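Chapter 7
Teaching by Demonstration

A robot can be given a task in two main ways. Someone can write out each movement as a program, or someone can do the task and let the robot learn from the recording. This chapter deals with the second way.

The person who shows the task is called the demonstrator. In glove recording, the demonstrator works with their own hand. A marker fixed to the glove lets a camera work out where the hand is and which way it is turned. Sensors on the glove add what the camera cannot measure well.

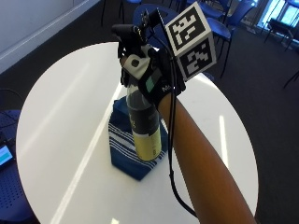
7.1 Hand or remote control?

Picking up a bottle by the neck is easy to show with a glove. With remote control, the demonstrator steers the robot itself, so every recorded movement is one the robot can make. It is slower, and new operators tire quickly.

The Grindar exercises at the end of the chapter use 48 glove recordings and 100 made by remote control. Before starting them, read section 7.2, where Brayan Cuadros explains how a recording is cut into separate steps.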